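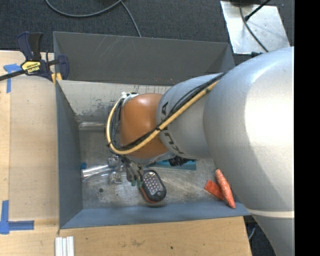 The feeling at the tea table was that a work light has no business in with the packaging, and could whoever keeps the grey bin please make up their mind what it's for. Fair enough! I keep it (well, I inherited it, which is how you end up keeping anything up here), so I spent the afternoon on it and I'm writing it down before I forget.

January, started just after two. The bin is the "mixed" one in the Skida list, meaning things of different shapes that don't stack and don't roll the same way. Bottles, bags, hand tools, the odd cap. My rule from now on -- one hard thing, one see-through thing and one crinkly thing at the very least, otherwise it's only a box of bottles and we have plenty of those.

The LED light stays. It's a good awkward shape, long and oval, and the grid of little LEDs makes the front easy to tell from the back. I did go looking for a second one in the Devico cupboard and found a head torch, three dead batteries and my own missing tape measure, so not a wasted trip.

Clear plastic is the nuisance, as ever. A clear bottle on a scratched grey floor is half bottle and half reflection, and crumpled wrapping is worse (I lost a piece in the Pamus tray last month while I was looking straight at it). Want to try a matt liner. There's an offcut of dark felt on the Bukhari shelf that might do if I trim it -- must measure the bin first, now that I can.

Stock, as I was up the ladder anyway: the list says 2,105 items and I got as far as 321 before my knees gave out. 28 of those had no label. I've put them in a carrier bag by the sink, please don't tidy it.

Still to do: loose caps need their own tub, they end up against the side wall of every bin we own. Ask for more labels, a roll of 1,000 if the budget runs to it. Felt tomorrow morning.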